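Who Gets Quoted: Newspaper Coverage of the Mudau Families in Trinbridge

Final project report, Journalism and Public Affairs
Project advisor: Lorna Menzies
Submitted 17 Aug 2024

Summary

This project looked at how two newspapers covered the arrival of refugee families from the Mudau camp in the city of Trinbridge. We read 50 articles and recorded who was quoted, where in the article the first quote from a refugee appeared, and what words the headline used for the families. Most of the people quoted were officials. Refugees were usually quoted late in the article or left out. The paper based in Trinbridge did better than the one in Clillutmont, but the gap was smaller than we expected.

Background

The Mudau families were approved for resettlement after the camp was ordered closed. The city agreed to house them in former staff apartments next to the old hospital. The decision was made at a council meeting in May, and the first families moved in soon after. There was a legal challenge from a property owners' group over zoning, which was dropped before it got to a hearing.

The story got a lot of attention for a city this size. Part of the reason was a security question raised at the council meeting. One speaker claimed that people in the camp had not been properly checked, and the claim was repeated in several early stories. The federal screening process was explained in later stories, but by then the phrase "unchecked arrivals" had already been in two headlines. We did not set out to study that phrase. It came up so often in our notes that we gave it a section of its own.

We picked this topic because both of us grew up in the area and had read the stories as they came out. That is a possible source of bias and we say more about it under Limits.

Research questions

Who was quoted in the coverage, and in what order?
What words did headlines use for the families?
Did the coverage change after the families had moved in?

Method

Articles came from the Kozma newspaper database, which the college library subscribes to. We searched for the name of the camp and the name of the city together. The search covered a period of 90 days starting on the day of the council meeting. We removed letters to the editor, event listings, and wire stories that both papers had printed without changes. We kept editorials in a separate folder and did not code them.

The Kozma search tool has a problem that cost us time. It treats a corrected article as a new article, so the same story can show up twice with different dates. We compared the first paragraph of each result by hand and kept the later version. Where the correction changed a quote, we wrote that down.

Each article was read by both of us separately. We filled in a coding sheet with the headline, the length, the page or web section, every person quoted, and the role of each person. The roles were official, police, refugee, neighbor, aid worker, expert, and other. "Other" ended up holding mostly lawyers. If we did it over we would give lawyers their own category.
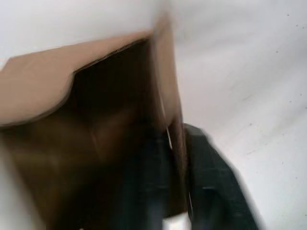
Cardboard box with one flap open.

When our sheets did not match, we talked through the article until we agreed. Most disagreements were about paraphrase. A sentence like "Residents said they were worried about parking" has no quotation marks, but it does give a point of view to a group. We decided to code only direct quotes and to keep a list of paraphrases on the side. Our advisor suggested this after reading our first draft of the coding sheet, and it made the work faster.

We also wanted to interview reporters. We wrote to both newsrooms. A reporter in Clillutmont answered our questions by email and asked not to be named. The Trinbridge paper sent us a short statement about its editorial standards, which we read but did not use as data.

Results: who was quoted

Officials were the largest group in both papers. City council members and the mayor's office made up most of that group. Aid workers came next. Neighbors were quoted more often than refugees in the Clillutmont paper, and slightly less often in the Trinbridge paper.

In articles where a refugee was quoted, the quote usually came in the second half. Long articles were better in this respect. Nearly every article over 800 words had at least one refugee voice, and the short news items almost never did. This makes sense, as short items were mostly written from council press releases. Still, the short items were the ones that ran on the front page.

The refugees who were quoted tended to be the same people. One father who spoke fluent English appeared in both papers again and again. Women were quoted less than men, and when they were, it was often about food, clothes, or school. A long feature in the Clillutmont paper spent its first several paragraphs on what a young mother was wearing when she met the reporter. Her account of the camp closing came after that. Our notes from that article take up a full page, and we disagreed about it. One of us read the opening as friendly. The other thought it treated ordinary clothes as news.

Results: headlines

The most common word in headlines was "families." It was followed by "refugees" and then "arrivals." "Migrants" was used in the Clillutmont paper only. The phrase "unchecked arrivals" came from the council speaker and was printed in quotation marks both times. Neither of those stories said in its first paragraph that the claim was disputed. In one, the response from the resettlement agency was the last paragraph.

When we asked the Clillutmont reporter about headlines, the answer was that reporters do not write them. The desk does, often late in the evening and without talking to the reporter. We had been told this in class but had not thought about what it meant for our coding. A headline and the article under it may be the work of people who never spoke – and we had been coding them as one thing.
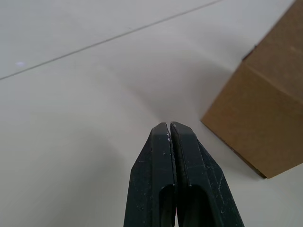 We went back and split the headline data from the article data after that email. The split took up to 10 extra hours between the two of us, mainly because the spreadsheet had been set up with one row per article and several of the formulas broke. The totals did not change. What did change is that we can now say the articles themselves were more careful than their headlines, at least in the Clillutmont paper. In the Trinbridge paper we saw little difference between the two.

Results: change over time

Coverage dropped off quickly once the families had moved in. The stories that did appear in the later weeks were different in kind. They were about schools, a bus route, and a soccer team. Refugees were quoted more often in these stories and officials less. The zoning case was covered when it was filed and got a few lines when it was dropped.

Limits

Two newspapers is a small sample. We did not look at television, radio, or social media, where a lot of people in Trinbridge probably first heard the story. We had no photos for many of the older web articles, so we could not study pictures as we had planned to in our proposal.

Both coders know the area, and one of us has a relative who spoke at the council meeting. That relative was not quoted in any article we coded.

We also did not speak to any of the families. The proposal included interviews, but approval from the college would have taken longer than the project allowed. A report about who gets quoted should have had those voices in it.

Suggestions for further work

Another group could use the same coding sheet on the paraphrase list, which we have left with the department along with the spreadsheet. The editorials are also there and have not been touched. Anyone using the Kozma database should sort by article title first – it makes the duplicate versions much easier to find.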